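Ticket: Live match tracker stuck / wrong scores
Club: Pinville FC supporters' site
Status: open, waiting on reply
Priority: I put "high" but feel free to laugh at me

Hi folks, me again. I run the little supporters' site for Pinville and we've been using your Trastbridge match widget since August. Mostly I love it! But we had a bad night with it in the cup game against Morasham and I promised everybody on the forum I'd write it all up, so brace yourselves, this is long.

What went wrong

The widget froze at 70 minutes. Clock, score, the little possession bar, everything. The game was 1-1 at that point and the page sat there telling people it was 1-1 while Morasham went and got a penalty, missed it, got told to take it again (keeper off his line, don't get me started) and scored. So people at home thought we were heading to extra time when we were losing 2-1. Then it woke up after the final whistle and gave us both of their penalties as goals. Final score on our page: Morasham 3, Pinville 1. It still says that now, by the way.

What I tried during the game

Refreshed the page, obviously. Then refreshed it a lot.

Cleared the cache on my laptop and opened it in a private window. Same thing.

Tried it on my phone with the wifi turned off, in case it was my connection. Frozen at 70 there too.

Turned the widget off and on again in the site settings. That got me a gray box with "feed delayed" in it for a bit and then back to 1-1 at 70 minutes.

What I tried afterward

I went into the match editor and deleted the first penalty by hand. It let me do it, it said "saved," and the score went down to 2-1 like it should. Lovely. Came back after making dinner and it was 3-1 again, so I guess the feed writes over whatever I type? There's a checkbox called "lock events" but it's grayed out on my account and I can't find anything in the help pages about who gets to tick it.

I also pasted the embed code in fresh from your site in case ours was old. It was a tiny bit different (the new one has a "v=2" in it) but the result was the same, so I've left the new one in.

Other stuff that may or may not matter

We had 2,000 people on the page that night, way more than a normal league game, so if there's some kind of limit on our plan please just tell me and I'll go beg the club for money.

The league game before it, at home to Hosoda, was fine from start to finish. No penalties in that one though! Our number 9 did have a goal ruled out for offside and the widget took it off again nice and quick, so it clearly knows how to undo things when it feels like it.

The scorers list is wrong as well. Their striker is down for both penalties, which puts him level at the top of the competition chart, and our lot are very upset about this.

What I'd like, if possible: the score fixed, that lock box switched on, and some idea whether a retaken penalty is going to do this every time. We've got another cup game in December and I'd rather not spend it typing the score into the forum by hand.

Thanks a million, and sorry for the essay. 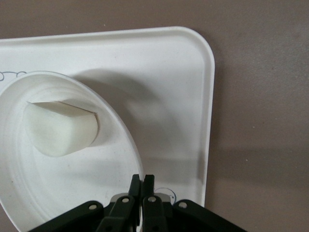
Trastbridge Support: Thanks for all the detail, it helped a lot. Your plan has no visitor limit, so you can rule that one out. The missed penalty was logged as a goal in the feed, and the retake went in as a second event when it should have replaced the first. I've corrected the score to 2-1, taken the extra goal off the scorers list and switched on "lock events" for your account. Please tick it before you make any edits by hand. I'm still looking into the freeze at 70 minutes and will leave this ticket open until I have an answer for you.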